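Viltia Community Help
Hand-Held Units > Setup and Maintenance

Marker block on Flustelus hand-held gripper loses tracking after jaw pads are replaced

Posted by: brophy_lab_services
Sun 10 October

Our department maintains several Flustelus hand-held grippers, which are used for recording manual tasks in furnished rooms. One unit was opened in August for replacement of the worn jaw pads. The work followed the service sheet, and the finger assembly was returned to its rail with the original screws.

Since that work was completed, the tracking software reports the marker block on the finger as "intermittent." The fault appears mainly when the jaw is near the fully open position. When the jaw is half closed, the reading is steady. The opening width shown on the screen also differs from the width measured with a caliper by 2 mm.

The following has been done so far:

The lens was cleaned with a dry cloth.
The software was restarted and the unit was reconnected.
The marker block was wiped and checked for scratches. None were found.
The jaw was moved through its travel by hand. It does not bind.

We have not repeated the full calibration, as the department's calibration board is on loan to another building. We wish to know whether the block must be reset before calibration is attempted, and whether the room itself may be a factor. The unit is used at a round table in a meeting room with glass partitions and ceiling lights. We would prefer to avoid returning the unit to the supplier if the matter can be corrected on site.

Posted by: Skudow Technical Desk

The symptoms described are consistent with a marker block that was not seated squarely when the finger assembly was refitted. The block must be reset first. A calibration performed with the block out of position will store the error, and the work will have to be repeated once the block is corrected.

Please proceed in the order given. A 2 mm hex key, a lint-free cloth and a caliper are required. Allow 30 minutes, excluding calibration.

Step 1. Disconnect the power
Close the recording software and disconnect the unit from its power source. Wait 90 seconds before handling the finger assembly. Do not pull on the cable to free the connector.

Step 2. Inspect the seat of the block
Loosen the retaining screw and lift the block from the finger. Adhesive left over from pad replacement is frequently found on the mounting face. Remove it with the cloth and, if necessary, a small amount of isopropyl alcohol. Alcohol must not be applied to the printed faces of the block.

Step 3. Refit the block
Press the block fully onto its seat before tightening the screw. Tighten until resistance is felt and then stop. The thread is cut directly into the finger and is easily stripped. If the block rocks under light pressure, remove it and repeat Step 2.

Step 4. Check the cable
Move the jaw slowly from closed to open and observe the cable over the full travel. It must not pull against the block or pass in front of a marker face at any point. On units that have been opened for service, the cable is often returned to the wrong side of its clip, and this alone will produce a fault near the open position.

Step 5. Check the view at the place of use
Take the unit to the table at which it is normally used and open the preview. The large square marker on the finger must be visible with its whole black border, and the operator's sleeve must stay clear of it. A simple object on the table, such as a vase of flowers, is sufficient as a target for this check.
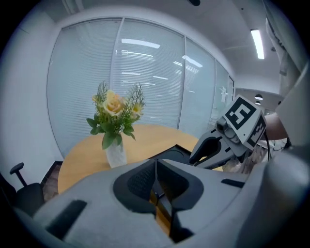
Step 6. Consider the lighting
Glass partitions and ceiling tubes can place a bright reflection across a marker at certain angles. Turn the unit slowly in the hand while watching the preview. If the marker reading drops out only when the unit faces one direction, lower the blinds or switch off the nearest light and repeat the check. If it drops out in every direction, return to Step 3.

Step 7. Calibrate
Calibration should be carried out only after the preceding steps have been completed. Use the original board. A copy made on an office printer is not acceptable, as the scaling cannot be relied upon. Record the closed and open readings in the unit's service log and compare them with the caliper.

If the difference in opening width remains after calibration, the replacement pads may be of a different thickness from the originals. The part number is printed on the pad packaging and should be compared with the parts list supplied with the unit.

Posted by: viltia_user_support_north

We had the same fault on one of our units. The cable was on the wrong side of the clip. Moving it back cleared the message and no other work was needed. I cannot comment on the width reading, as ours was correct.

Posted by: handheld_bench

Check the firmware as well. Units running a version older than 8 are known in our office to show this message after any service. Update before doing anything else. The update file is on the Downloads page under Hand-Held Units.

Posted by: Skudow Technical Desk

With regard to the previous reply, an update is advisable but will not correct a block that is badly seated. It may be installed before Step 7. Please note that installation clears the stored calibration, and the unit should not be used for recording until the board has been returned and calibration has been completed.

Posted by: brophy_lab_services

Thank you. Adhesive was present under one edge of the block, and it has been removed. The block no longer rocks. The firmware will be updated when the board is returned to us, and the width readings will be entered in the log at that time.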